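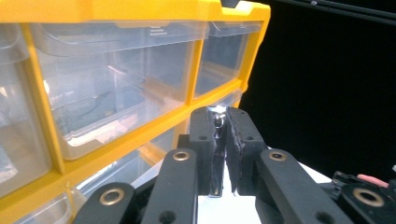 gripperfan_skark
Finger pads again, everybody! I finally tore down my two-finger parallel gripper after it started dropping small hardware, and I'm having way too much fun with it. Linkage is fine, the brass grommets at the pivots have no slop I can feel. The pads are another story. You can see how ragged they've gotten right along the seam where they meet, and that's where a small screw head has to sit. I'm at 346 hours on this set. My plan is to peel them, clean the fingers with alcohol and glue on new pads, same thickness as before. Anybody tried something better?

Tasora_bench
Love these threads. Go with rubber! I switched to 2 mm neoprene in February and never looked back. Foam tears the first time a thread drags across it.

oldcam58
Gotta disagree. Rubber is great on flat parts, but a screw just squirts out of it. Foam wraps around the head. Yes it wears, so cut a bunch of spares and swap them before they look like yours.

Tasora_bench
Squirts out if you're squeezing too hard, sure. Drop the closing force and it holds fine.

oldcam58
And then it slips when you try to pull a drawer open with it. Same fingers, two jobs.

gripperfan_skark
Ha, that's my exact problem, I want it to do drawers and screws both. Force is set at 9 N right now. I could bring it down for the screws and back up for the drawers, it's one line in the script.

itent_night_shift
Before you blame the pads, check that the fingers close parallel. Shut them on a strip of paper and tug it at the top, then at the bottom. If the top lets go first, your pads will always chew up at the seam no matter what they're made of.

gripperfan_skark
Ooh, good call. Doing that tonight.

gripperfan_skark
OK so the top grabs and the bottom slides right out!! Loosened the finger screws, squared both fingers against a block, snugged them back down, and now the paper drags the same all the way. New foam goes on tomorrow.

Tasora_bench
Nice! Still say rubber.

oldcam58
Put the rubber on one finger and foam on the other and post what happens. What glue are you using? Contact cement needs to sit overnight or the pad creeps.

gripperfan_skark
Contact cement, yeah. I've got enough neoprene for a pair so I may try the mixed set after this one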